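집성목 판재가 한쪽으로 휘는데 오일을 양면에 발라야 하나요

목공 > 마감·도장 > 질문 게시판
작성 22/06/2020 | 조회 2134

모래톱

단풍나무 집성판으로 작업대 위에 올려 쓸 보조 상판을 만들고 있습니다. 폭 방향으로 여러 쪽을 붙인 기성 집성판을 사서 재단만 했고, 두께는 18mm, 크기는 600×400mm입니다. 재단 직후 직선자를 대 보았을 때는 틈이 없었습니다.

윗면만 180번, 240번 순서로 사포질하고 천연 오일을 올렸습니다. 두 번째 도포 후 사흘 정도 바닥에 눕혀 두었는데 폭 방향으로 가운데가 꺼졌습니다. 직선자와 판 사이에 틈새 게이지를 넣어 보니 가운데에서 2mm가 들어갑니다. 길이 방향은 거의 변화가 없습니다.

궁금한 점은 다음과 같습니다.

밑면에도 같은 횟수로 오일을 발라야 하는지, 이미 휜 판을 대패 없이 펼 수 있는지, 접착선 부근에서 손톱에 걸리는 단차가 느껴지는데 이것도 같은 원인인지 알고 싶습니다. 오일은 Cluvano 하드왁스 계열이고 실내 습도는 측정하지 않았습니다. 방은 1층이고 제습기는 없습니다.

답변 채택됨
Miroslava Palamarchuk

세 가지를 나누어 적습니다.

1. 휨의 원인

판재가 폭 방향으로 휘는 것은 윗면과 밑면의 함수율이 달라졌기 때문입니다. 목재는 섬유 방향으로는 거의 수축하지 않고 폭 방향으로 수축합니다. 길이 방향에 변화가 없다는 관찰과 일치합니다. 건조한 쪽이 오목해지고 습한 쪽이 볼록해집니다. 가운데가 꺼졌다면 윗면이 밑면보다 상대적으로 건조하다는 뜻입니다.

오일을 한 면만 바른 것도 영향을 주지만, 침투형 오일의 방습 효과는 크지 않습니다. 저는 사흘 동안 바닥에 눕혀 둔 쪽을 더 의심합니다. 윗면은 실내 공기에 노출되어 있었고 밑면은 바닥에 막혀 있었습니다. 제습기가 없는 1층이라면 바닥면의 습도가 더 높은 경우가 흔합니다. 마감 중인 판은 각재를 받쳐 밑으로 공기가 지나가게 하거나 세워서 말려야 합니다.

2. 접착선의 단차

원인이 다를 수 있습니다. 집성판은 쪽마다 나이테 방향이 다릅니다. 곧은결에 가까운 쪽과 무늿결에 가까운 쪽은 두께 방향의 수축률이 서로 달라서, 함수율이 변하면 이웃한 쪽 사이에 미세한 높이 차가 생깁니다. 접착제에 들어 있던 수분이 빠지기 전에 표면을 다듬은 판에서는 나중에 접착선만 꺼지기도 합니다. 기성품이라면 후자일 가능성은 낮다고 봅니다.

접착선이 눈에 보이는 것 자체는 결함이 아닙니다. 밝은 단풍나무는 색 차이가 작아서 이음매가 가는 선으로만 드러나고, 쪽마다 결 무늬가 끊기는 것으로 위치를 알게 되는 경우가 많습니다. 손톱으로 선을 직각으로 긁어서 걸리는지, 눈으로만 보이는지를 먼저 구별하십시오. 걸리지 않으면 손댈 필요가 없습니다.

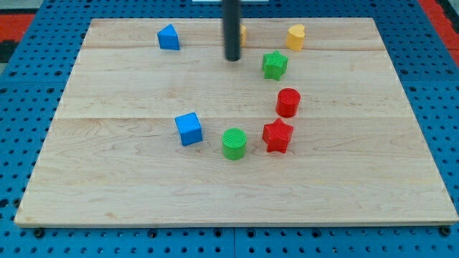
3. 펴는 순서

가. 판을 뒤집어 볼록한 밑면이 위로 오게 합니다. 폭 방향과 직각으로 각재를 받치되, 각재는 두께가 같은 것을 씁니다. 밑면이 공기에 노출되면 그쪽 수분이 먼저 빠집니다.

나. 하루에 한 번 직선자를 대고 같은 위치에서 틈을 잽니다. 측정 위치는 마스킹 테이프로 표시해 둡니다. 위치가 바뀌면 수치를 비교할 수 없습니다.

다. 틈이 0.5mm 이하가 되면 각재 위에 세로로 세워 이틀을 더 둡니다. 무거운 물건으로 누르는 방법은 권하지 않습니다. 누르고 있는 동안만 평평하고 치우면 돌아오는 일이 많습니다.

라. 밑면을 윗면과 같은 번수까지 사포질하고, 같은 오일을 같은 횟수로 바릅니다. 광택을 맞출 필요는 없고 도포량만 맞추면 됩니다. 마구리면은 흡수가 빠르므로 한 번 더 바릅니다.

마. 단차가 남아 있으면 이 단계에서 평평한 사포 받침목으로 윗면을 다시 잡습니다. 손으로만 사포를 잡으면 무른 부분이 더 파입니다. 결 방향으로만 움직이십시오. 오일이 올라간 면은 사포가 빨리 막히므로 자주 갈아야 합니다.

보조 상판으로 쓸 때 밑면에 각재를 대어 휨을 막을 계획이라면, 접착제로 고정하지 말고 장공을 낸 나사 고정으로 하십시오. 폭 방향 움직임을 완전히 묶으면 휘는 대신 갈라집니다. 장공은 나사 지름보다 2mm 길게 내면 이 크기에서는 충분합니다. 가운데 나사만 둥근 구멍으로 두고 양쪽으로 갈수록 장공을 쓰면 판이 가운데를 기준으로 움직입니다.

추가: 습도계를 하나 두십시오. 저가형도 상대 비교에는 쓸 만합니다. 8월에 맞춰 놓은 판은 겨울 난방철에 반드시 다시 움직입니다.

톱밥주의보

저는 그냥 뒤집어서 햇볕에 반나절 두었더니 펴졌습니다. 두께는 15mm였고 삼나무였습니다. 단풍나무는 안 해 봤습니다.

 └ Miroslava Palamarchuk
 직사광선은 반대로 넘어가는 경우가 있어 단풍나무에는 권하지 않습니다. 특히 한쪽 면에 오일이 이미 올라간 판은 건조 속도가 달라 예측이 어렵습니다. 하신다면 30분 간격으로 확인하십시오.

 └ 톱밥주의보
 네 삼나무라 괜찮았던 것 같습니다.

결따라

양면 도포가 맞습니다. 그런데 Cluvano는 용기 뒷면에 1회 도포량이 적혀 있을 겁니다. 처음 쓰는 분들은 대개 너무 많이 바릅니다. 얇게 바르고 15분 뒤에 닦아 내세요. 표면에 남은 오일은 굳지 않고 끈적거립니다. 닦아 낸 천은 자연 발화 위험이 있으니 뭉쳐 두지 말고 물에 적셔서 버리십시오.

집성판은 구입처도 확인해 보세요. Andham 판재를 쓸 때는 비닐 포장을 뜯고 일주일 정도 작업실에 세워 둔 다음 재단합니다. 바로 재단한 판은 휘는 비율이 확실히 높았습니다. 통계는 없고 제 경험입니다.

모래톱 (질문자)

답변 감사합니다. 판을 뒤집어 각재 위에 올려 두었고 나흘째 틈이 0.6mm입니다. 단차는 손톱에 걸리는 곳이 한 줄뿐이라 밑면 도포를 끝낸 뒤에 잡겠습니다. 습도계는 주문했습니다.

이 글은 댓글이 닫혔습니다. 도움이 됨 202

관련 글
집성판 마구리면 갈라짐 보수
하드왁스 오일 위에 수성 바니시를 올려도 되는지
장공 가공용 비트 선택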